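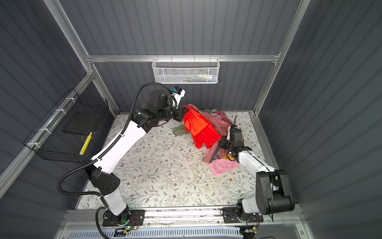 I have a rule about laundry that I made up in March and have been boring people with ever since: everything comes out, everything goes in one heap, and I don't get to walk off until the heap has gone. No "I'll just fold the shirts and do the rest later". Later is how I ended up with a chair in the bedroom I hadn't sat on since before Christmas.

The trouble with the heap is that it always looks like more than it is. Soft warm things are the worst for this. A cotton T-shirt lies down flat if you so much as glance at it, but anything fleecy or padded just sits up and takes the room it fancies. I had the cold-weather stuff out again on Saturday (Ruairí Hegarty had rung to say he was coming to stay and would need a shelf, a whole shelf, for one weekend!) and I swear the pile grew while I was putting the kettle on.

So, how I go at it. I start with colour, and I know that's silly. My mother sorted by person, my friend Eamon Ó Súilleabháin sorts by room, and I'm sure both of them get finished sooner. But my eye goes to colour first and I've given up fighting it. If there's a bright red thing in a heap I will pull at the bright red thing, even when it's at the bottom and half the others come up with it. Then the yellows, then pinks, and the greens last, as olive and sage never seem to want to be found.

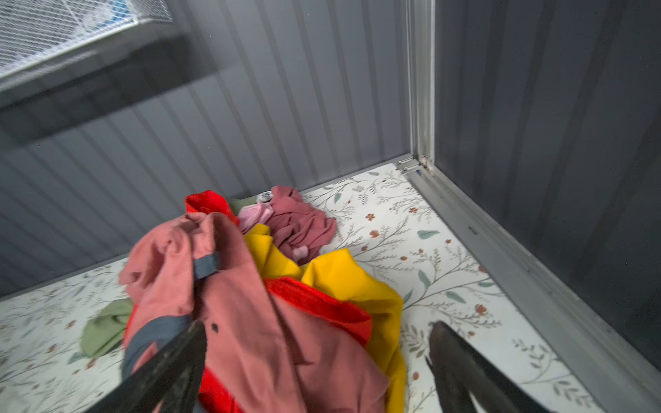
Heap Notes, No. 35

The pink jacket is the one that always beats me. Dusty pink, buttons, slate-blue bits on it, and no natural way of lying down. Jackets want hanging up, everybody tells me that, but I've run out of hooks and I won't buy more until I've got rid of a coat, and I won't get rid of a coat, so there we are. What I've settled on is doing up the buttons first, every one of them, then laying it face down and bringing the sleeves straight across the back. Don't angle them down. If you angle them you get a lump at the hem and the whole thing slides off the stack in the night. Then bottom third up, top third over, and give it a good pat.

Fleece I've stopped folding altogether, I roll it. Lay it flat, fold it in half lengthways, tuck in the arms and roll from the hem up to the neck as tight as you can stand. It'll spring back a bit but it stays in a drawer much better than it stays on a shelf. The mustard one got the same treatment and came out like a Swiss roll, which pleased me more than it should have.

Then there's always the small stuff. You lift a big soft thing and find some little scrap of something folded up inside it, a sock or a hankie or the belt off a dressing gown. I used to stop and go looking for the other sock each time, and that's how I'd find myself in the airing cupboard 20 minutes later reading the back of a packet of moth balls. Small things go to one side now and wait their turn.

One thing I would say is put something down underneath. I like a wipeable cover with a bit of a pattern on it, leaves or flowers or what have you, and I only fold on top of that. A plain one shows every crumb, and mine does get crumbs, what with the toast. It wants a shake before each go, and I don't always remember.

I did try the vacuum bags. Zumel ones, 35 euro for the set, and they went down lovely and flat and stayed that way until Tuesday. A couple of you wrote in to say I should have gone to Hanrahan's for the heavier kind. Maybe I will. I had a look online as well and there were 2,000 results for "jumper storage", so I closed the laptop and went back to rolling.

Ruairí got his shelf in the end. It's the one beside the immersion, so his things will be nice and toasty, and he's promised to take everything home with him this time, including the scarf. The red things are in the bottom drawer, the pink jacket is on top of the stack where I can keep an eye on it, and the greens are still on the landing because I want to ask Eamon whether he's missing one.

If anyone has a trick for hoods, please put it in the comments. I've tried tucking them in, I've tried laying them flat, and I've tried folding the whole garment around them, and they still poke out.

Recent posts

The chair is back in use
Cleaning out the Brernetti coffee pot (again)
A wet afternoon in Murnance
Socks: keep, pair or give up
What I put in the drawer under the oven
Airing cupboard, before and after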